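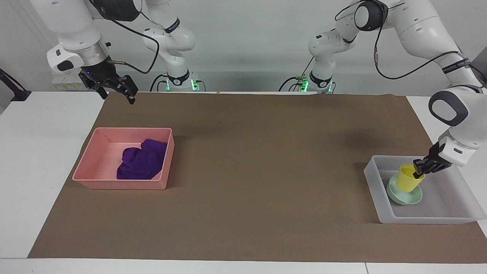

What is a gripper trial? It is a set of repeated handling tasks, run with the same arms and the same objects, meant to show how one gripper compares with another.

**Gripper trials** are run by laboratories, manufacturers and buyers of robot arms. They range from a single afternoon of picking up cups to programs lasting several months. Results are usually given as a success rate, a figure that has drawn a fair amount of criticism, much of it deserved.

## Usual arrangement

Most bench trials use one or two arms fixed to a table, with a mat or board to mark off the working area. Household goods are the common test pieces. Cups, plates and cloths are cheap and easy to replace, and they ask different things of a gripper. In a typical two-arm layout, one black two-fingered gripper closes on the rim of a yellow cup in a translucent bin while the other is held open over the mat, with a purple cloth lying in a pink tray.

A rim grasp is among the easier holds for parallel fingers. One finger goes inside the cup and the other outside, and small errors in height matter little. Critics of bench trials point out that a high score on rims says almost nothing about handles, lids or anything lying flat. A plate on the floor of a bin is a much harder target, and many published task lists leave it out or allow the plate to be propped up first.

Cloth causes a separate problem. A bunched cloth offers folds to pinch nearly anywhere, so even a poor gripper will often come away with something. The same cloth spread flat may defeat it. Reports that say only "cloth" should be read with this in mind.

## The Grustside comparison

One of the better documented trials was carried out at the Grustside workshop, where two parallel grippers, the Ulia and the Nillwood, were compared over 2000 attempts. The summary, dated Apr 24, 2021, credited the Ulia with 979 clean grasps out of its first thousand and declared it the better product.

The claim did not hold up well. Tien-fu Fung, who went through the logs that August, found that 363 of the Ulia attempts had been made on cups alone, all of them by the rim. The Nillwood had been given a more mixed set. Fung also noted that the operators had changed the finger pads 3 times during the Ulia runs and had never changed them on the Nillwood.

Grustside replied that pad changes were ordinary maintenance. It did not explain why only one gripper had needed any – or why the summary left them out. A rerun was promised and has not been published.

## Controllers and cameras

A gripper is rarely tested by itself. The score also depends on the arm, the controller and the camera, and separating their effects takes more time than most workshops are willing to spend. The Mạc controller, used in several comparisons, lets an operator limit closing force. With a low limit, soft cups keep their shape but smooth ones may slip. A report that omits the force setting is of little use to anyone hoping to repeat the work.

Camera placement matters too. A fixed camera gives a steady view of the table, but an arm reaching across it can hide the fingertips at the moment of contact. Wrist cameras get closer and lose the wider view. Suppliers tend to describe whichever type they sell as the obvious choice.

## Definition of success

There is no agreed definition. Some trials count a grasp once the object leaves the surface, others require it to be set down upright in a marked spot. Under the first rule a cup dropped halfway across the table is a success. Fung's review recommended listing each stage separately and keeping the failed attempts in the record, a practice that remains uncommon in sales literature.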